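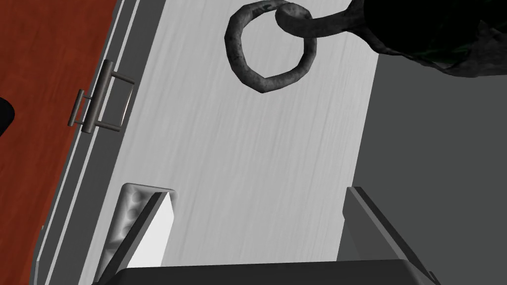 Looking after old travel brochures and paper ephemera at home

Most advice on keeping old paper seems to be written by people who sell boxes. I've kept railway and steamer brochures in an ordinary house for 11 years, and these are the tips I still follow, along with a few I gave up on.

1. Leave the staples alone to begin with
Every guide says to pull rusty staples at once. I've torn more centrefolds doing that than rust ever spoiled. If the staple is only brown on top, leave it. If it is flaking, open the legs from the inside with a thin blunt blade, straighten them fully and push them back through. Never pull from the front cover.

2. Don't believe the word "archival" on a packet
It can mean anything the seller likes. Look for polyester, or for polypropylene with no coating. If a sleeve smells like a new shower curtain, it is PVC and will lift the ink sooner or later. I threw out a whole pack from a shop in Carkden that had "museum grade" printed across the front and stank the room out.

3. Flattening folded maps
Put the map between two sheets of plain blotting paper, lay a board on top and add a few heavy books. Leave it 8 days and don't peek. Steam from a kettle is often recommended and I wouldn't go near it: cheap coloured inks run, and glossy paper sticks to itself for good. A warm iron is worse.

4. Pencil marks and old prices
A soft white vinyl eraser, used in one direction, will shift most pencil. Try a back corner first. Bread, which people swear by, leaves crumbs and grease. Ink prices stay where they are. My copy of the Galanis Line sailing list has "400" in purple ink across the back cover and I've learned to like it.

5. Musty smells
Stand the brochure slightly open in a lidded plastic tub, with a dish of bicarbonate of soda beside it, not touching. Check after a week. It helps a bit. Anyone who promises it will cure the smell hasn't owned anything that lived in a cellar. If you see furry spots, keep that item away from the rest and don't brush it indoors.

6. Where to keep them
An inside cupboard, off the floor. Lofts cook paper in summer and garages soak it in winter. I tried silica gel sachets one April and couldn't tell the difference, though they may suit a damper house.

7. Framing
Frame a colour copy. UV glass slows fading but doesn't stop it, whatever the framer says. The blue on my Kostatia coast leaflet went in a north-facing hall.

8. Tape
No tape, of any kind, including the expensive sort. I bought a roll of Onard mending tape on the strength of good reviews and it yellowed like all the others. For a tear that is getting longer, use thin Japanese tissue and wheat starch paste, or put the thing in a sleeve and stop handling it.

Last updated 10 November 2024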